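3.2 조사 대상과 측정 절차

소형 조리가전의 전력 사용은 가구 전체 소비량에서 차지하는 비중이 작다는 이유로 별도 항목으로 다루어지지 않는 경우가 많았다. 냉장고나 에어컨처럼 장시간 가동되는 기기와 달리 토스터, 전기주전자, 커피메이커는 짧은 시간에 높은 출력을 내고 곧 꺼진다. 월 단위 검침 자료에서는 이러한 사용이 다른 부하에 묻혀 드러나지 않으며, 시간 단위로 집계한 자료에서도 최대 출력이 평균값으로 눌려 나타난다. 본 연구는 이 점을 고려하여 콘센트 단위의 측정을 기본으로 삼고, 거주자가 작성한 사용 일지를 보조 자료로 활용하였다.

조사 지역은 Podwood와 Doltedmont 두 곳이다. Podwood는 소형 아파트가 밀집한 지역으로 1인 및 2인 가구의 비율이 높고, Doltedmont는 단독주택과 저층 연립주택이 섞여 있다. 두 지역에서 모두 200가구를 모집하였으며, 지역별 배분은 주택 유형과 가구원 수를 기준으로 조정하였다. 모집 당시 주방 개보수를 앞둔 가구와 영업용으로 주방을 함께 쓰는 가구는 제외하였다. 임차 가구의 경우 콘센트에 계측기를 꽂는 것 외에 배선이나 벽면에는 손을 대지 않았다.

계측에는 플러그형 전력계 Nomora를 사용하였다. 이 기기는 콘센트와 가전 플러그 사이에 끼우는 방식이며, 측정값은 내부 메모리에 저장된 뒤 회수 시점에 일괄 전송된다. 기록 간격은 10초로 설정하였다. 예비 측정에서 간격을 더 늘리면 토스터의 가열 구간이 시작되고 끝나는 시점이 흐려졌고, 더 줄이면 저장 용량이 측정 기간을 감당하지 못하였다. 측정 기간은 가구당 6주로 하였으며, 첫 주의 자료는 거주자가 계측기에 익숙해지는 기간으로 보고 분석에서 제외하였다.

기기의 분류는 정격출력이 아니라 사용 형태를 따랐다. 같은 1,000W급 기기라도 한 번에 끝나는 것과 온도 조절기가 반복해서 작동하는 것은 부하 곡선의 모양이 다르다. 토스터는 전자에 속한다. 조리대 위에 놓고 쓰는 투입구 두 개짜리 토스터를 그림 2에 제시하였다.

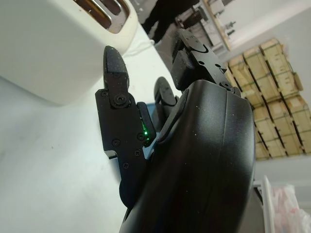
사용 일지는 Chiang 양식을 우리말로 옮겨 사용하였다. 원 양식은 하루를 아침, 낮, 저녁, 밤의 네 구간으로 나누고 각 구간에 사용한 기기와 조리한 음식의 종류를 적도록 되어 있다. 번역 과정에서 빵류와 냉동식품 항목을 분리하였고, 밥솥의 보온 기능은 취사와 구분하여 표시하게 하였다. 일지는 종이와 휴대전화 입력 중 하나를 고를 수 있게 하였다. 두 방식의 누락률을 비교한 결과는 4장에서 다룬다.

일지와 계측 기록이 서로 맞지 않는 경우에는 계측 기록을 우선하였다. 일지에는 토스터를 썼다고 적혀 있으나 해당 구간에 출력 변화가 없으면 사용하지 않은 것으로 처리하였고, 반대로 출력 변화가 있으나 일지에 기재가 없으면 사용으로 처리하되 음식 종류는 결측으로 두었다. 한 콘센트에 멀티탭을 연결하여 여러 기기를 함께 쓰는 가구에서는 이 원칙만으로 기기를 구별하기 어려웠다. 이러한 가구에 대해서는 방문 시 기기별로 한 차례씩 단독 가동하여 기준 곡선을 얻고, 이후의 기록을 기준 곡선과 대조하여 분리하였다. 출력이 비슷한 기기가 동시에 켜진 구간은 분리하지 않고 복합 사용으로 남겼다.

대기전력은 기기가 가동되지 않는 상태에서 연속한 10개 기록의 중앙값으로 정의하였다. 평균 대신 중앙값을 택한 것은 표시창이나 시계가 달린 기기에서 간헐적으로 나타나는 작은 변동의 영향을 줄이기 위해서이다. 기계식 타이머만 있는 기기는 대기 상태의 값이 계측기의 분해능보다 낮은 경우가 많았고, 이때는 0으로 기록하였다. 따라서 본 연구의 대기전력 합계는 실제보다 낮게 산정되었을 가능성이 있다.

조리대의 배치도 함께 기록하였다. 기기가 콘센트에서 떨어진 거리, 다른 기기와 콘센트를 공유하는지 여부, 사용 후 수납장에 넣는지 여부를 현장 방문 시 점검표에 적었다. 사용 후 수납하는 가구는 플러그를 뽑는 것이 전제되므로 대기전력이 발생하지 않지만, 꺼내는 번거로움 탓에 사용 빈도 자체가 낮을 수 있다. 배치와 빈도의 관계를 보려면 가구원 수와 아침 식사 습관을 통제해야 하며, 이에 필요한 문항은 최초 면접에 포함하였다. 점검표는 방문자 두 명이 따로 작성한 뒤 대조하였고, 값이 다르면 현장에서 다시 확인하였다.

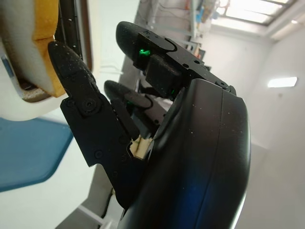

3.3 자료의 정제

회수한 기록 가운데 계측기가 뽑혀 있던 구간은 먼저 제거하였다. 정전과 계측기 분리는 기록만으로는 구별되지 않으므로, 같은 가구의 다른 계측기가 동시에 멈추었는지를 확인하여 판정하였다. 여행 등으로 집을 비운 기간은 일지에 표시된 경우에 한하여 사용 빈도 계산에서 제외하고, 대기전력 계산에는 그대로 포함하였다.

가동 구간의 시작은 출력이 대기 상태를 벗어난 첫 기록으로, 끝은 대기 상태로 되돌아온 첫 기록으로 정하였다. 토스터에서는 한 번 구운 뒤 곧바로 다시 굽는 사용이 자주 나타났다. 두 가동 사이의 간격이 짧으면 하나의 조리로 묶었으며, 묶는 기준을 바꾸었을 때 빈도 추정치가 어떻게 달라지는지는 부록에 실었다.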